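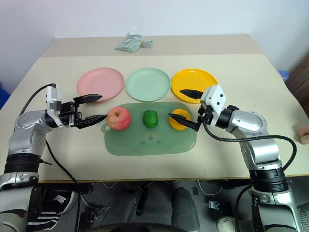
About Uvthorpe

Uvthorpe supplies sorting and table-setting kits for kindergartens, day programs and home classrooms. The company was set up in Joststead to serve one local school district and now ships to more than 2,000 rooms. Assembly, inspection and packing are still done in Joststead.

What we supply

The catalog has two product lines.

Gremon is the plate line. Plates are round, plastic and rimmed, and each one is a single solid color. The rim is kept shallow so that a piece can be picked up from the side as well as from above. Colors are assigned at the kit level, and replacement plates are matched to the original order.

Lagman is the food line. It covers play fruit and vegetables, whole and cut, with a board to lay them out on. Pieces are sized for one hand. Stems, bumps and cut faces are kept on the models where the real item has them, as sorting by shape depends on these details.

How a sorting table is arranged

Our standard layout places the plates in a row along the far side of the work area and the cutting board in front of them. All pieces start on the board. The task is to move each piece to a plate according to a rule set by the teacher: color, kind, or whole and cut. Space is left between plates so that a dropped piece does not land in the wrong group. Bags and spare items go to the back of the table.

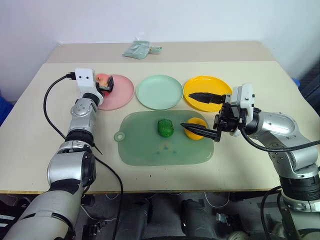 Pink, mint green and yellow plates behind a green cutting board, with sorting in progress.

The same layout is used for every rule. Only the pieces on the board are changed between rounds, and a round ends when the board is clear.

Inspection and care

Every kit is checked 2 times before shipping, once for count and once for surface defects. Plates and boards should be washed by hand in warm water with mild soap and dried flat. Abrasive pads will mark the board.

Orders and replacements

Schools may order full kits or single parts. Replacement requests should state the product line, the color and the quantity. The parts list was revised in April, and older order forms are still accepted.

Page last updated 2 August 2026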